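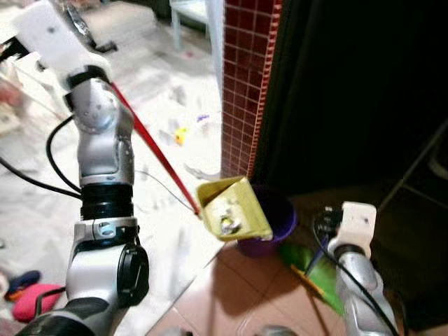

Yellow-green dustpan, purple bucket, and the spare room floor still to go.

Nov 1, 2021

I put off the spare room for most of October. It had turned into the place where paper goes, and by the end I was stepping over it to get to anything. I finally started on it yesterday after lunch and gave myself 180 minutes, which I went over.

I don't have much of a system. Clothes and fabric come off the floor first, then any paper worth keeping, then the broom. The keepers went into a folder, mostly rates notices and a warranty for the Cleveo kettle we no longer own. The rest was litter. I swept towards the doorway, because the tiles there are easier to get a clean line on than the pale floor inside.

The purple bucket does the job of a bin while I'm working. I used to walk every dustpan load out to the kitchen and dropped half of it on the way. Aldana Yáñez suggested parking a bucket at the door when she helped us move to Ernbridge, and I've done it that way since.
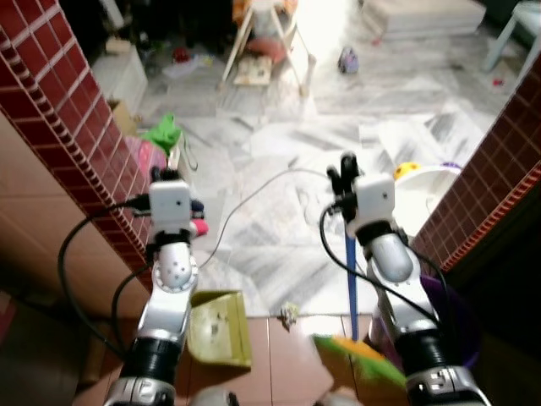

The long-handled dustpan was worth buying too. My back isn't what it was, and the old short one meant a lot of crouching. The only trouble is the lip, which leaves a thin line of dust on the grout. I go over that with a damp cloth.

I still have to mop. I use a 750 ml bottle of Palma floor cleaner and it's nearly empty, so that can wait until I've been to the shops. Kedir Ejigu asked for my old shelf brackets, and I've put those by the front door for him.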